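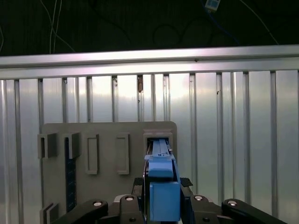
Search this site Go

Posted in April by Harish Pai

Right, morning everyone, can you hear me at the back? Good. I'm Harish, I run the test bench at Wiltlow, and before that I did the job by hand for years, so I've got feelings about this!

Start with the job. Pick up a blue piece, line it up with the square opening on the grey board, push it in. Sounds like nothing. We do 3,000 of those on a long run, and my wrists can still tell you which weeks those were.

(Pause. Ask who's had the wrist thing. Wait for hands.)

So the arm has that bit now, and two people moved off the bench. Getsemaní sets up the boards and decides when a grip needs changing. Karthikeyan reads the fault log, 284 lines on his first Tuesday, poor man, and he's got very good at it.

What they miss is the chatting. You could talk all day over the old bench, and now you're up and down between stations. I didn't plan for that and I should have. We've put the tea break back to 10.30 so both shifts overlap – small thing, went down really well.

Next bit is pay grades. (Don't rush this, Rodrigo's lot from Hunby will have questions.)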